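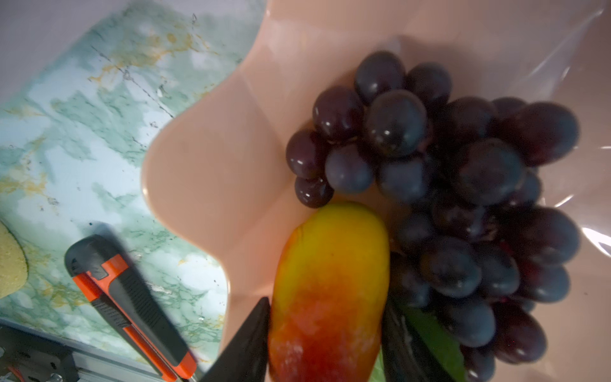 Teaching by Hand at Takel

There is a corner of the Takel workshop that smells faintly of fruit these days, and if you stop by in the middle of the morning you will probably find Itziar Mateos there with her sleeves pushed up, teaching a robot arm how to handle somebody's groceries. She doesn't type anything while she does it. She holds a pair of handles, squeezes and turns them, and the arm across the table squeezes and turns along with her, while the little camera at its wrist takes in everything the fingers are getting close to.

The project goes by the name Pruradness (it was a typing mistake on an early form, Mateos says, and everyone got fond of it), and the idea behind it is a friendly one. Plenty of small shops and kitchens could use an extra pair of hands for sorting and packing, but very few of them have a programmer on staff, so the team at Takel would like people to be able to show the machine a job the same way they would show a new coworker on a first morning.

Fruit has turned out to be a wonderful teacher, and a strict one. A ripe mango lying up against a bunch of dark grapes asks for quite a bit of care, with one finger of the gripper going down on either side of the mango and one of them having to slip in right beside the grapes. "You feel yourself holding your breath," Mateos told us, laughing. "My shoulders go up to my ears. Then I remember that the arm is copying me, and I slow down and try again, a little more gently."

Each try is saved as one demonstration, and the group has 331 of them so far, the good ones along with a fair number of clumsy ones that had to be marked as such. Mateos would like to reach 600 before the end of August, when the arm is due to spend some time at Herrero, the family produce store that has been kind enough to offer a back counter for the first real trial. A new person can usually record up to 50 in an afternoon, though she recommends stopping for coffee well before that, as tired hands make for sloppy lessons.

Mwanaisha Obura came over from Skatex, where the handles were built, and has been staying on to help new people get comfortable with them. She has taught eight so far, and she tells all of them to begin with the gripper wide open and to pick a side to come in from before they move at all. Her favorite students, she says, are the ones who cook. "They already know how hard you can press on a piece of fruit. I can explain the buttons to anybody, but that part they bring with them from home."

Anyone who would like to try the handles is welcome to come by the workshop between 10 a.m. and noon. No experience is needed, and Mateos asks only that you leave rings and bracelets at home.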